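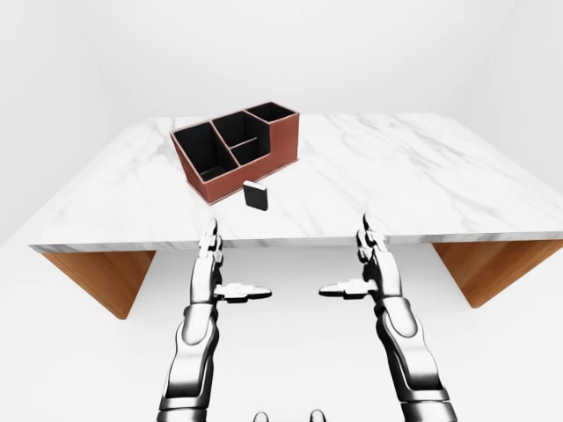 Delivery and Returns FAQ

How long does delivery take?
Orders within Brodville arrive in 10 days. Everywhere else, allow 14.

Is delivery free?
Yes, on orders over $500. Below that we charge a flat $85.

Can I choose a time?
The driver will call the day before with a morning or afternoon slot. Someone over 18 has to sign.

Will you carry it upstairs?
Up to the second floor. Please measure your doorways first.

Can I return a table?
Yes, within 14 days, unused. Custom sizes can't be returned.

Who do I contact about damage?
Email Leokadia Kozłowski at the Fevell service desk with your order number.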